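Home | Products | Rental | Gallery | Contact

Dranance Hand-Held Gripper Pair: Gallery

Welcome to our gallery page. My name is Kirsty Moffat and I take care of customer support for the Dranance set at Badotel. Many visitors ask us how the work with the set looks in practice, before they decide to rent it or to buy it. For this reason we keep this page, and we add to it when we have something useful to show.

The set contains two grippers, one for each hand. The person does a small household task with them, and the movement of both hands is recorded. Later the recording can be used to teach a robot arm the same task. A robot is not necessary on the day of recording, and this is what our customers like the most.

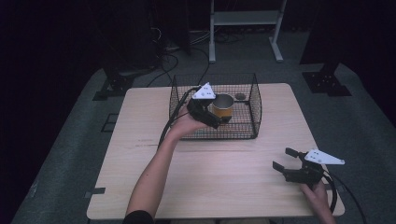 Sorting and picking tasks are the ones we recommend for beginners. A wire basket and a can are already enough for a first exercise: one hand works at the basket and the other waits close to the table until it is needed. Please keep the fingers of the waiting gripper open, it makes the next movement more natural.

The grippers are connected by cable. We are asked often if this disturbs the work. In my experience it disturbs during the first 10 minutes, and after this the person finds a good way to hold the arms. Let the cable hang with some free length and do not pull it tight over the table.

Catriona Geddes from our Ilside office made a longer trial in February, with more than 607 recordings on the same table. She wrote to us that the grip felt comfortable, but that she would like a softer handle for long days. We have passed this wish to our workshop. A softer handle will be offered as a spare part, order number 2194, and it will fit also the older sets.

Rental is possible from 10 days. The Swanson carrying case is included in the rental, but for purchase it must be ordered separately. For questions about delivery please use the contact form, and write in which country you will use the set.

Page updated 07/12/2020

Share (10) | Comments (3)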